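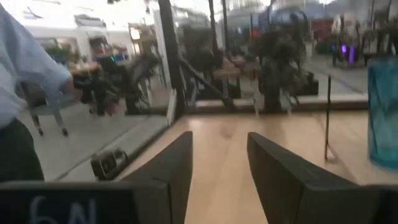

Nicanor thinks I move the arm like a person who is afraid to wake a baby. He told me this at the end of the morning, and he added that the robot will learn to be afraid too, if I am the only teacher. I laughed, but I wrote it on my hand so that I would put it in the diary.

So, it is August and I have been at Pritness long enough to have opinions. My task this month is to teach the arm by remote control. I hold the two handles, I squeeze, the fingers close. It sounds like a game and for the first hour it is one. After that it is mostly patience, and a pain between the shoulders which I did not have in Cuvunville.

The plan says 300 good demonstrations before the end of the month. We have 220. Nicanor wanted to count the ones from the first days also, but I asked him to leave them out. In those I was still learning which way my wrist must turn, and I corrected myself many times in the middle of the reach. A model cannot know that the small turn to the left was my mistake. It will copy it very faithfully, like a child who copies the cough of his grandfather.

What he said about the baby is partly true, I have to admit. When I watched the replays I saw that I slow down too early. The fingers are still far from anything and already I am almost stopped. I have a wide opening and all the table in front of me, and I go as if there is glass everywhere. Well, there is glass. There is the big panel behind the table and the blue vase at the right, and I think about both of them all the time. But the robot has no reason to think about them when it goes the other way.

After lunch we tried to teach by hand, with the motors made soft. I liked this more. You take the arm near the wrist and walk it through the movement, and you feel the weight, and your own elbow tells you if the path is stupid. Nicanor does not like it, he says the operator's hand comes into the recording and then the data is dirty. Leung wrote to us on this subject last month, a long message, and the conclusion was that we can use both but never mix them in the same set. I made a separate folder. I gave it a name that I will surely not understand in two weeks.

One thing I want to remember: the view from the wrist is much harder to read than I thought. When I drive I look at the table directly, with my own eyes, and I use everything I know about the room. The policy has only its cameras. In the wrist view the reflection in the glass looks almost like more room, with the plants and the dark chairs, and I asked myself how it can know where the table finishes. I tried to drive with the wrist view alone, without looking up. I did 2 attempts and both were terrible. I overshot, I came back, I closed on air. I think I should do this every morning for ten minutes, before the real recording, as an exercise in humility.

Grerkden want to see something moving when they visit. I do not know what they expect. I hope they do not expect fast.

Late in the afternoon I did one more series and tried to be less careful. I reached in one movement and slowed down only at the end. Roughly 200 episodes of habit do not leave in one day, I felt my hand braking by itself - but a few were nice. Nicanor watched one and said nothing, and then he asked me to do it again.

Tomorrow: clean the file names, write an answer to Leung, bring the other cushion for the chair.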